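Trevley Liquid Food Color Set - 2 stars out of 5

Bought these in June after two different people in my cake group swore by them. I was doubtful going in. Liquid color thins out icing, every baker knows it, and the listing talks as if Trevley has solved that. It hasn't.

I ran the set through 24 cupcakes and a batch of royal icing. The pastel shades came up fine with a few drops. Anything stronger was a slog, and by the time my red looked red the buttercream had gone soft and tasted faintly bitter. The site claims 2,000 shades are possible. Maybe on paper. I got muddy brown three times trying for a decent teal.
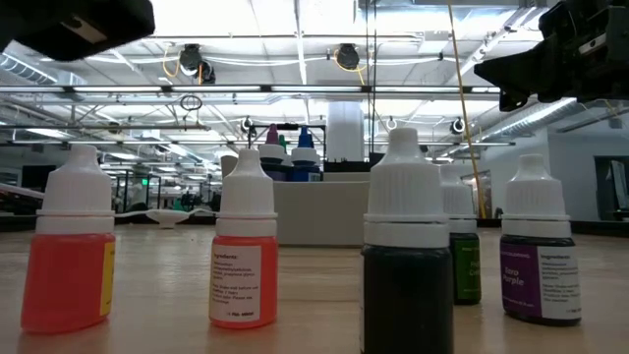

Telling the dark ones apart is my biggest gripe. The orange shades give you no trouble, you can see the color right through the plastic. But the dark liquid in the purple-labelled bottle could pass for the nearly black one if you ignore the label, and even the green is pretty deep. The caps on those are all the same white ribbed kind, so they're no help when you're in a hurry. I put a dot of nail polish on mine.

The dropper tips are decent, I'll give them that. Small drops, easy to control, and no leaks so far - I store them upright in a mug. Bohdan Hutsuliak from my group still says they beat gel for macarons. I tried it his way on a Sunday and went back to my old Jacquet gels for the second tray.

Okay for tinting a glaze or dyeing eggs with kids. For deep colors, save your money.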